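Print this thread | E-mail to a friend
Reading time: 2 min

Budgeting for hands (not arms!) on a tote picking setup

imani_haddad
OK so we have money for next year and I have until Saturday to send in a number. The Rarkik arms are paid for. What I can't settle is hands. Stirkura quoted us for 2 five-finger hands, and Gauthier has a plain two-jaw gripper for so much less that I feel silly even asking. We mostly move green crates on and off blue rolling shelves. Talk me into or out of fingers?

flellau_fan
Out of. Crates don't need fingers. Buy the jaws and spend the difference on spares.

tapeline
Disagree, sort of. Are you only ever going to do crates? We said that too, and by November we were being asked to do bags, tools, you name it. How tight is your floor space?

imani_haddad
Tight-ish! Shelves are on casters and we tape out where they park. Some from our place:
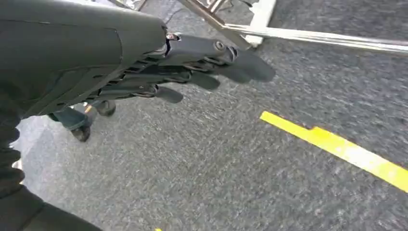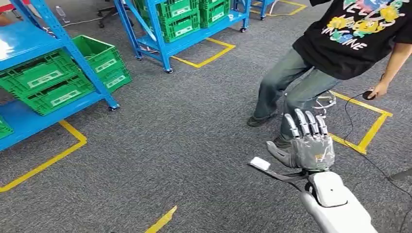
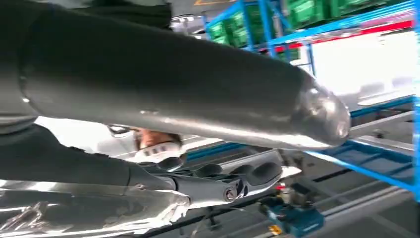 And yes, bags and tools have already come up, so you got me there. The Stirkura lead time is 41 days, which I can live with. It's the service plan that hurts, 540 a month for the pair, and they won't sell the hands without it the first year.

flellau_fan
540 a MONTH? That's my whole argument. Ask them what a single finger costs out of warranty and then sit down.

tapeline
It's steep, but I'd haggle before walking away. We got 30 percent off ours just by signing for two years up front. Also put floor tape and caster locks in the budget, I'm serious. We forgot both and it came out of my training money.

flellau_fan
Two years locked in on hands you haven't run a full season? No thanks. Rent one, see if it earns its keep.

imani_haddad
Does anybody rent them? Stirkura acted like I'd asked to borrow their car. I'm leaning toward one fingered hand and one Gauthier gripper, with a line for tape (thanks tapeline, we go through a lot of the yellow). Will post the number once it's in.

tapeline
One of each means two kinds of spares, just so you've got that in there.

Contact us | Copyright Flellau Forums | Back to top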